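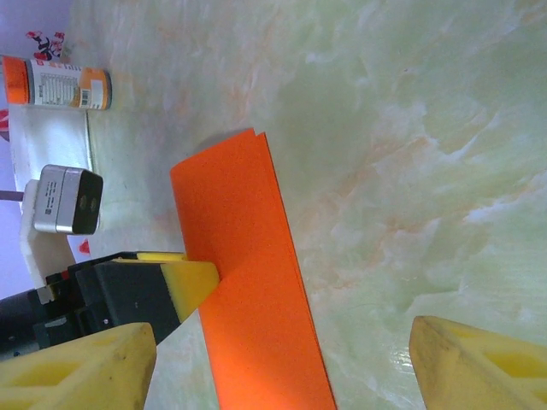
12 January 2022

Tool roll, second version. Outer: Kultlow waxed canvas, one piece, 345 mm x 900 mm before hems. Lining: Prulell cotton poplin, same cut. Washed the poplin first this time. Did not wash the canvas.

Seam allowance 10 mm on the long sides, 15 mm on the ends. Pocket strip cut on the straight grain, folded at the top edge, topstitched 3 mm down. Pocket depth finished at 123 mm, which leaves the marking gauge sticking out far enough to grab. Dividers at 51 mm for the chisels. Shears pocket is double that, with a pleat at each side.

Needle: started with a 90, skipped stitches wherever the divider crossed the hem. Changed to a 100 jeans needle, stitch length 3.5, no more skips on the scrap. Top tension down half a turn. Dikard polyester thread top and bobbin. Clips only, no pins; holes in the waxed cloth do not close.

Chathurika Matubbar wants the tie moved from the end to a third of the way in, so the roll closes with fewer wraps. Basted it there for now. Bar tack not done.

Corners still bulky. Trimmed the lining back 4 mm and graded the canvas, then pressed with a cloth over it, low heat, no steam. Left bottom corner is square, right one is not. Unpick and redo.

To do: ask Hettiarachchi for 20 mm webbing in olive. Write divider spacing on the pattern card. The September card still has the old pocket depth, cross it out.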